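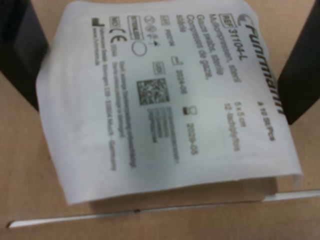

Asunto: Re: botiquines para la marcha de febrero

Hola a todos:

Kamarul Tuhumury escribió:
> ¿Cuántas gasas hacen falta en Rovisstead? El año pasado
> sobraron casi 60.

Con 25 por puesto vamos bien. Las vendas las pido yo el domingo — el pedido mínimo son 300 y lo compartimos con el club de Bresivbridge. Falta saber quién lleva el agua al segundo control y si el autobús sale a las siete.

Un saludo,
Ashwin Naidu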